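4.2 Tidying footwear

Read this before you promise anyone a tidy hallway. The Flakby arm can be taught to move shoes. Whether it saves you any work is another matter.

1. Put one pair of slides on the small bench. Soft, chunky ones are the easiest.

2. Bring the fingers nearly together and leave a narrow gap between the tips. Check that the bench legs are clear of the arm's path.
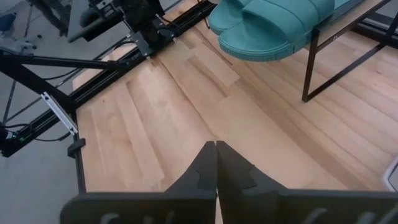 3. Start the pick routine and keep a hand near the stop button. Allow 15 minutes for a pair.

Note: Hanna Lis logged 294 attempts at Cerkstead in January. Laces defeated it every time.

Caution: Do not leave the arm running unattended, whatever the sales leaflet says.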